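Lendell project, progress report to Sterura: November open day

The open day went ahead at Tulotberg as promised in the last report. We had planned for 150 visitors and got 19, several of whom stayed past the biscuits. The Entili demonstration ran from 2 pm, with shelf handling and bin work on show. Questions were mostly about cost, and one was about parking.

Spending on the day came to £739 against the £800 agreed. We would like to keep the difference for better signs, as the old ones led people to the boiler room.

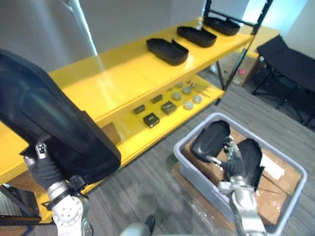

Both arms at work, one by the yellow shelving and one in the grey bin.

The next report will cover the school visits.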